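Tolerance stack-up in a drawer divider, or why I remade the same part four times

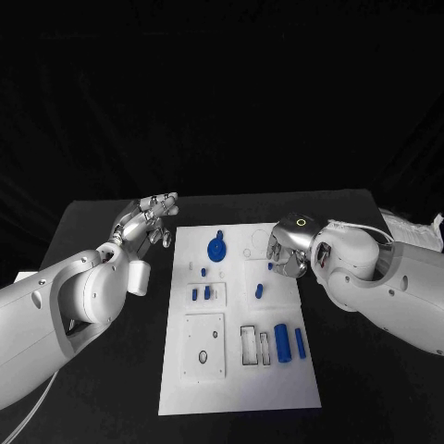 White plates with cut-out slots, and blue parts, on a white board.

I spent most of October on slot fits, and the notes are long enough now that they may as well be a post. The project is a set of dividers for the shallow drawers in my bench, which I inherited with the apartment. The drawers are an old Flulta pattern and no two of them are quite square. The dividers are egg-crate style: strips notched halfway through their height, long ones notched from the top, short ones from the bottom, pushed together into a grid.

The usual advice is to measure the stock, cut the notch to that width, and sand until it goes. With one joint this works. My grid has nine strips, and the errors add along each one. If every notch is 0.1 mm off in the same direction, the last crossing on a five-notch strip is out by half a millimeter, and the strip bows to reach it. The first version looked fine on the bench and would not lie flat in the drawer.

Measuring came first. I borrowed a decent caliper from Unathi Mtshali, mine having a habit of losing its zero. The sheet is sold as 3 mm. It measured 2.87 at one corner and 3.06 at the opposite one. That is a bigger spread than the clearance I had been planning, so no single notch width was going to work for the whole sheet. I sorted the strips into thin and thick and ran the thick ones the long way.

Version two had notches of 3.10 mm. Thin strips rattled, thick ones were snug. Version three had 2.95 and needed a mallet, and one short strip split from the notch down to the edge. The corner at the bottom of a notch is where the stress collects. Drilling a small hole there before cutting helps a good deal more than glue does afterward.

The other change was how I laid out the notches. I had been stepping along the strip, each mark measured from the one before it. Now every mark is taken from the left end, with the rule clamped and not moved. The error at each notch is then only its own reading error. Anyone who has taken a drafting class knows this. I took one and did it the wrong way for three versions.

Version four used two notch widths, one per group, each 0.08 mm over the thickest strip in that group. It went together by hand. I left it in the drawer over a weekend with the heat on, and on Monday it still came out without binding. Humidity moves this material more than I expected, so I would not go tighter.

Some smaller notes:

The Wurnik saw I use cuts a wider kerf going in than coming out. Cut all notches from the same face.

A 500 mm rule is long enough for these drawers. The longer one flexed.

Chamfering the mouth of each notch with two strokes of a file makes assembly much faster and has no effect on the final fit.

Wax on the drawer runners is a separate subject. Lindiwe Kekana wrote to ask about it after the last post, and I still owe her a reply.

The second drawer is 4 mm narrower at the back than at the front. I have not decided whether to taper the outer strips or fix the drawer.

We use cookies to remember your preferences and measure visits. Accept | Manage settings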